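Fudel Slatted Aluminum Worktable, Model 700
Workshop Furniture / Worktables and Benches / Fixed Height

Availability: made to order at Skornport
Supplied by: Zuvemside Workshop Supply

Overview

The Fudel Model 700 is a fixed-height worktable with a top made of parallel aluminum slats. It is intended for repair rooms, school workshops, testing rooms and light assembly areas in which equipment is opened, cleaned and put back together on the same surface each day. The table is delivered as a flat pack and can be put up by two people with the tools in the hardware bag.

The slatted top was developed for customers who had been using solid benches and found that small screws, dust and cleaning fluid collected against the back edge. On the Model 700, dust falls through to a removable tray below the top. The tray slides out from either long side and can be emptied without clearing the table.

Zuvemside has supplied the Fudel range to public workshops and training centers since the Skornport works opened. Orders from schools, libraries and municipal departments are handled by a separate desk; see Ordering, below.

Dimensions and load

Depth of top: 700 mm
Height of work surface, standard legs: 700 mm
Slat width: 70 mm
Gap between slats: 14 mm
Tray depth: 18 mm
Maximum load, evenly spread: 70 kg
Length: to order, in standard or long version

The load figure applies to a table standing level on all four feet, with both cross braces fitted. It does not apply to a table on casters. Customers who intend to mount a vise or a drill stand should order the reinforced end slat, which replaces the outermost slat on the left or right side. Please state the side when ordering, as the two parts are not interchangeable.

Top and frame

The slats are extruded aluminum with a plain silver finish. Each slat is held by two bolts at each end and may be replaced singly. The long edges are rounded and the open ends are closed with black plastic caps. Spare caps are included in the hardware bag.

A channel runs along the underside of each slat and takes the Sakamoto sliding nut. Clamps, stops, lamp arms and cable hooks sold for the Sakamoto rail system will fit without adapters. Older Fudel accessories with the square foot do not fit this channel. Customers who hold a stock of the older accessories may order the conversion foot, sold in bags of 14.

The frame is powder-coated steel in light gray. Leveling feet are standard. The feet have a travel of 18 mm, which is enough for most indoor floors. Where the floor falls away more than this — for example toward a drain — the long foot should be used at the low end only.

Soft mat

Aluminum is easy to wipe down but can mark painted or polished cases that are dragged across it. For this reason a rubber mat is offered in half and full length. The mat is ribbed on the lower side so that it settles between the slats and does not travel. It may be washed with mild soap and warm water. Solvents will harden it.

The mat supplied with the Model 700 is not a grounded mat. Workshops that require static protection should order the grounded version, which comes with a wrist strap and a cord for connection to a tested ground point. The bare slats must not be relied upon for this purpose. The table frame is coated, and contact between the slats and the frame will vary from one table to the next.

Care and cleaning

Wipe the slats with a damp cloth and dry them. Do not use steel wool or scouring powder, which will leave a dull patch that cannot be removed. Caustic cleaners and dishwasher tablets attack aluminum and should be kept off the surface.

Empty the tray before it becomes heavy. Check the slat bolts after the first month of use and once a year from then on. A bolt that works loose repeatedly should be replaced together with its washer.

Minor scratches are to be expected and are not covered by the warranty.

Changes to this model

From October the plastic end caps have been supplied in a softer grade, following reports from several training centers that the earlier caps split in cold storage rooms. The earlier caps remain in stock for customers who wish to match existing tables. The tray handle has also been moved from the center to the right. Trays of both types fit all Model 700 tables.

The assembly sheet was revised by Amber Timmermans of the technical office and now shows the cross braces in the correct order. Customers who hold the earlier sheet should note that steps 14 and 18 were exchanged. A table put up according to the earlier sheet is safe to use, but the rear brace will be difficult to reach if it ever needs tightening.

Delivery and assembly

Tables are delivered to the ground floor. Delivery to upper floors can be arranged where there is a freight elevator, and the delivery desk should be told the size of the elevator door when the order is placed. Please inspect the cartons before signing. Damage to the slats in transit must be reported in writing, with the carton number.

Packing material is taken back by the driver on request. Old benches are not collected.

Warranty

The frame and slats are covered against faults in material and manufacture. Feet, end caps, mats and trays are treated as wearing parts. The warranty is void if the slats have been drilled. Holes can be made at the works before delivery — a drawing is required, and tables made in this way cannot be returned.

Ordering

General orders: Ward Bosman, sales desk, Zuvemside
Schools and public bodies: Liesbeth Jansen, institutional accounts
Spare parts and conversion feet: Wim Geerts, parts counter, Skornport
Technical questions and drilling drawings: Charalambos Tsakiris, technical office

Please quote the model number and the version required. Orders for spare slats should also give the length of the existing slat, measured without its end caps.

Page last revised 18/11/2023. Specifications may change without notice.

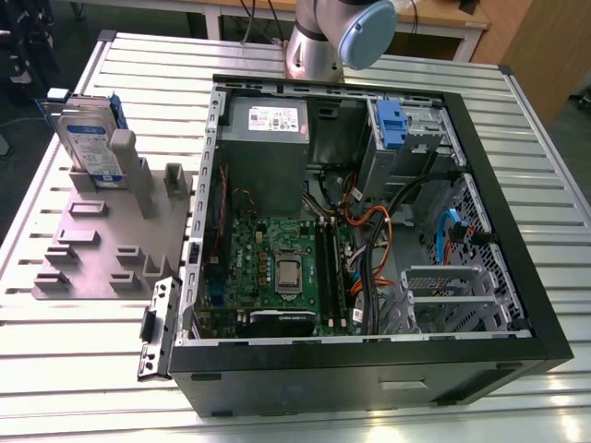
Slatted aluminum top in use, with an opened desktop computer tower lying on its side.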